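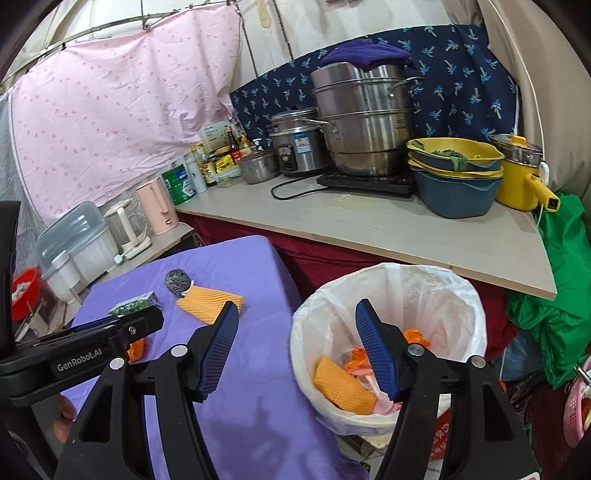
Gudeta gripper build - progress to end of December

Prepared by Anayeli Huerta for Consuelo Orozco

Hardware: the handheld unit is assembled, with blue ribbed pads on both jaws. Jaw alignment was re-shimmed after 3 failed closures.

Trials: 720 grasps logged, light household waste into a lined bin. Foam fruit netting remains the worst item - it snags on the pad ribs.

Next: smoother pads, 6 sets, cut in the shared workshop. Spending is within budget.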